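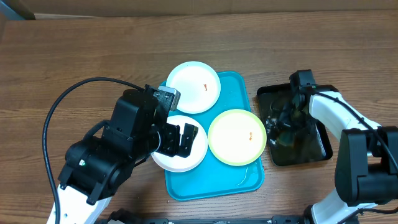
Table two at Koltier, with three plates on the teal tray and both arms at work.

Femi Ogbonna has washed up for a living twice in his life. The first time was in a hotel kitchen, where he was paid by the shift and shouted at by a pastry chef. The second time is now, and he does it sitting down, with a grip in each hand, steering a pair of robot arms over a dish that he could have cleaned in the time it takes to read this sentence.

The robot takes longer. On a good Friday, Ogbonna and the operator at the next table, Halima Abubakar, get through 42 usable episodes between them. An episode is one attempt at one job, recorded from start to finish: the views from the cameras, the angle of every joint, the opening and closing of the grippers. Koltier wants 500 of them before it trains the next version of its clearing-up model, which is called Dadia and which has so far shown a strong preference for putting plates down on top of other plates.

"People think we program it," Abubakar says. "I wish. I just do the dishes in front of it until it gets embarrassed."

The trouble with teaching by example is that somebody has to produce the examples, and they can't all be the same. A model raised on spotless crockery learns that crockery is spotless. So every morning, before the operators arrive, Arnaldo Macedo makes a mess. He was hired as a lab technician and has the job title to prove it, but his skill is in leftovers. He keeps a notebook of them, with ratings. Rice is rated "cruel." Yogurt gets "fair." A lentil soup from November has a page to itself and has been retired.

Sauces are his favorite subject, and he'll talk about them well past the point of politeness. A sauce has no fixed shape, it changes as it dries, and it looks different from each camera, so the model can't memorize it the way it memorizes a fork. From the wrist camera, a peach-colored smear in a white bowl becomes a small coastline, all lobes and shiny inlets, with a few dark specks lying off it like islands. Macedo would like the model to notice the specks too. At present it regards them as part of the bowl.

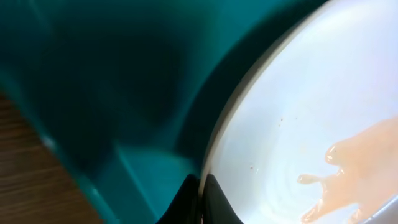

Labeling is where the arguments happen. Each episode goes to Bello Obi, who watches it at double speed and marks it keep, fix or bin. He is not a sentimental man. A gripper that hesitates over a rim for 3 seconds is fine by him, as hesitation can be trimmed. What he can't stand is an operator who fumbles, recovers beautifully and expects applause. The close-up view gives everyone away: with the black fingertip right up against the rim of a bowl, there's no hiding a clumsy approach. Ogbonna maintains that recoveries are the most useful thing he makes, because the robot is going to fumble too. Obi now keeps up to two recoveries per batch and regards this as generous.

Adebayo Fashola, who runs the project, bought the recording software, Kobzar, from a smaller outfit named Onby and has been apologizing for it ever since. It stops without warning if a file name contains a space. He has taped a note about this to both tables, and Ogbonna has added a drawing.

Fashola won't say when Dadia might clear a real table in a real kitchen. He does say that the last version learned to wait after letting go of a plate, a small pause with the gripper open, which puzzled the whole team until Abubakar watched her own recordings. She had been reaching for her coffee.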